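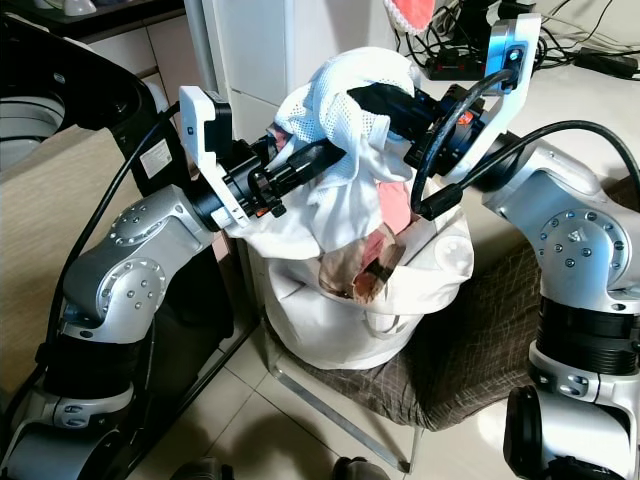

Fig. 1. Two arms at the mouth of a full laundry bag. A white mesh garment is bunched at the top, partly pulled up around the fingers of the right gripper.

Work and Automation, Unit 7
Handout: Who empties the bag?
Feb 16, 2019

Last unit we looked at jobs where the machine came in and the whole line was rebuilt around it. This time we go to a place where almost nothing was rebuilt: a commercial laundry. I love this case, and I hope you will too, because laundry looks simple until you try to write down what the hands are doing.

Our case is Dorketti, a laundry that takes in personal clothing from care homes and small hotels. It has 24 people on the floor. Washing and drying were mechanized long before any of us were born. What stayed in human hands was the two ends of the process: getting the clothes out of the bags and sorted, and folding and returning them afterward. We will spend today on the first end. Folding comes in Unit 8, with its own reading.

1. What the task is

At Dorketti the job is called "opening." A bag comes to the bench. The opener loosens the drawstring, takes the pieces out one at a time, checks pockets and labels, and puts each piece into one of seven sorting bins. An experienced opener does this while talking to the person at the next bench.

Now look at Fig. 1 again and think about what is hard in it. The clothing is soft, so it has no fixed shape. The bag is soft too, and it gives when you push on it. The pieces lie on top of one another and fold into one another – a brown-and-pink cloth is hanging out below the white mesh, and there is a pink edge between the folds to one side. Where does one garment stop and the next one start? You can answer that in a second, mostly without thinking. For a machine that question is most of the work.

Notice as well how close together the two grippers are. They nearly meet over the opening. Two hands in a small space have to stay out of each other's way, and people learn that so early that they forget it is a skill at all.

2. How Dorketti went about it

The equipment side was handled by a small firm called Brukivix, and the planning by the laundry itself. The openers were asked to describe their own work before any bench was changed. Each of them kept a notebook for two weeks. I have read through these notebooks and they are wonderful. Some entries:

"Mesh always catches. Pull it straight up, never sideways."

"Heavy bag, light top = towels at the bottom."

"If a sleeve comes out first, follow it back to the shoulder with the other hand."

"Hotel bags smell of soap, home bags smell of people."

The first three can be turned into something a machine might try. The fourth is harder to place. The opener who wrote it used it to catch bags that had been sent to the wrong bench, and no step in the official procedure covered that. Please keep it in mind when we get to job descriptions in section 4.

After the notebooks came a trial with 200 bags, all from one hotel customer. Two benches were set aside for the arms and the rest carried on as before. Openers took turns standing by, and they had the right to stop the arms whenever they wanted, with no form to fill in afterward. That last detail sounds small. In the interviews it came up again and again.

3. What changed for the people

Let's separate the body, the day, and the talk.

The body. Opening means bending, reaching and gripping for a whole shift. Openers who moved to standing by at the arm benches reported less soreness in the wrists and more in the feet and lower back. Watching is standing work unless someone supplies a chair, and at first there wasn't one. (There is now.)

The day. Before the trial, an opener set her own pace within the shift. Next to the arms the pace was broken up: long stretches of nothing, then a snag that had to be cleared right away. Several people said they were more tired by this than by the lifting. If you remember the reading on monitoring work from Unit 3, this is the same pattern in a new place.

The talk. Benches used to face each other. The arm benches need clear space, so the person standing by had nobody across from her. The openers asked to have the standby spot turned around to face the room, and it was done in an afternoon. A cheap change, and the one they bring up most!

4. What happens to the job itself

Dorketti wrote a new role called bench lead, which covers standing by, clearing snags, and pulling out anything the arms should not handle. It pays one grade above opener. Good news for those who got it. But the role was written from the procedure, and the notebooks were left out. So checking pockets is in there, and noticing a misdirected bag is not.

A second laundry, Wuto, bought similar benches and skipped the notebook stage. Its openers were told about the change when the benches arrived. We will compare the two places in the seminar. I would ask you not to decide in advance which one did better on every point – Wuto's training, for example, was longer and more hands-on, and its people speak well of it.

5. Terms for this unit

Opening: removing and sorting items from a customer's bag.
Snag: any moment when a piece catches on the bag, on another piece, or on the gripper.
Standby: staying near a machine in order to step in.
Tacit knowledge: what a worker knows how to do but has not been asked to put into words.

6. For the seminar

Bring a bag of your own laundry. Yes, really. Work in pairs. One person empties the bag using only a thumb and one finger on each hand, and the other writes down each decision as it is made. Then swap. Last year's group filled pages before they reached the first sock, and it was the liveliest session of the whole course.

Then read the Aidoo interviews, parts 1 and 2, in the course folder. Aidoo is the workers' center that spoke with openers at both laundries. Mark every place where someone describes a thing they do that would not show up in a job description, and bring your marked copy with you. Part 2 is the longer one, so start there if you are short on time.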